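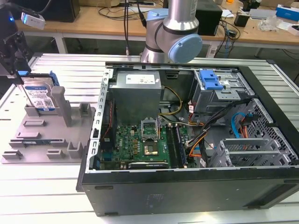

Temps de lecture : 4 min

Projet Kiani – point d'avancement pour la fondation Hemside
Rédigé par Ingrid Marchetti, responsable du projet étudiant
Copie : Ritva Ojala

Bonjour Ritva,

Point rapide, je pars en cours dans un quart d'heure. Le détail des achats suit dans un autre mail, ici c'est l'état du travail et ce qui coince.

Rappel pour ceux qui lisent en copie : les étudiants programment deux bras pour démonter et remonter un PC de bureau – barrette mémoire, disque dur. Démonstration prévue en août, devant le jury du concours Wonetine. Groupe de 7 étudiants, encadré par Matúš Dvořáček et moi.

Où on en est

Prise du disque : ça marche, dans l'ensemble. Sur la dernière série, 49 essais, 40 réussis. Les échecs, presque tous au même moment : le disque est bien saisi mais part légèrement de travers en sortant du support. Lempi Juntunen a repris l'approche de la pince (plus lente sur la fin, angle corrigé). Nouvelle série à faire, pas de chiffres avant le prochain rapport.

Le support : quatrième version. Les trois premières tenaient mal le disque, ou le tenaient trop bien. Matúš voulait tout refaire, on a fini par modifier seulement les butées. Gain de temps énorme. Les fichiers sont déposés sur l'espace commun, dossier « support_v4 », ne pas prendre celui qui s'appelle « final ».

Mémoire : en retard. Retirer une barrette, oui. La remettre, non, ou alors une fois sur je ne sais combien – trop peu pour l'écrire dans un tableau. Il faut appuyer franchement et bien droit, et l'équipe a peur d'abîmer la carte mère. Crainte légitime, on n'en a pas d'autre du même modèle.

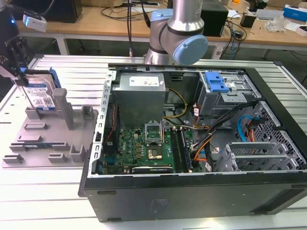

Du coup Tiina Kiiskinen propose de séparer les deux étapes : d'abord présenter la barrette au-dessus du connecteur, contrôle, puis seulement la poussée, avec un seuil d'effort qui arrête tout. Je suis pour. Ça décale l'enchainement complet de deux semaines mais on garde une marge avant août.

Coordination des deux bras : premier essai commun fait à vitesse réduite. Le programme d'attente est de Tiina, il est propre. Reste un souci de câbles, les nappes d'alimentation bougent d'une fois sur l'autre et les trajectoires apprises la veille ne passent plus toujours. Pour l'instant les étudiants remettent les câbles en place à la main avant chaque série. Pas satisfaisant, à traiter.

Côté pédagogie

Les carnets de bord sont tenus, inégalement. Deux étudiants écrivent trois pages par séance, les autres trois lignes. J'ai demandé un minimum : ce qui a été tenté, le réglage, le résultat. La revue intermédiaire s'est bien passée, questions assez dures de Matúš sur la sécurité, réponses correctes. La fiche de consignes a été réécrite aprés.

Budget

Dans les clous. Poste filament dépassé (les versions du support), compensé par le transport qu'on n'a pas utilisé. La commande de mors de rechange chez Dandby est passée, livraison sous 4 semaines selon eux. Si ça glisse, on imprime des mors provisoires.

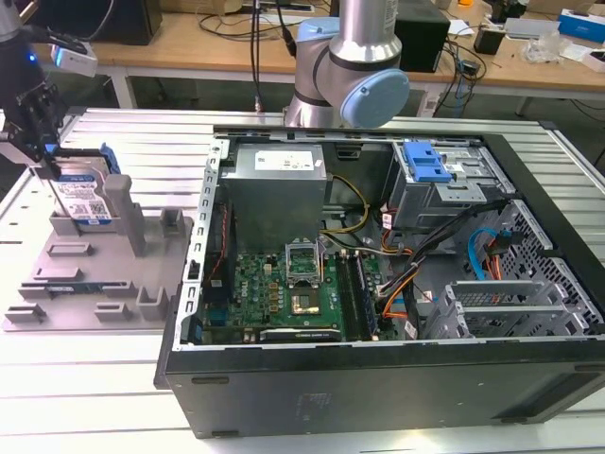

La démonstration d'août est-elle menacée par le retard sur la mémoire ?

Pas à ce stade. Le démontage seul suffit pour se présenter au concours, le remontage rapporte des points en plus. On décide fin juin si la barrette reste dans la démo ou si on se limite au disque.

Ce qu'il me faut de votre part

– accord pour basculer le reliquat transport sur le filament et les petites pièces
– un deuxième PC du même modèle, même en panne, si Hemside en a un qui dort dans un placard
– confirmation du nombre de places pour la visite

Prochain rapport une fois la nouvelle série terminée, avec les courbes d'effort de Tiina si elle a fini de les mettre au propre. Pour les questions techniques écrire directement à Matúš, il répond plus vite que moi en ce momment.

Ingrid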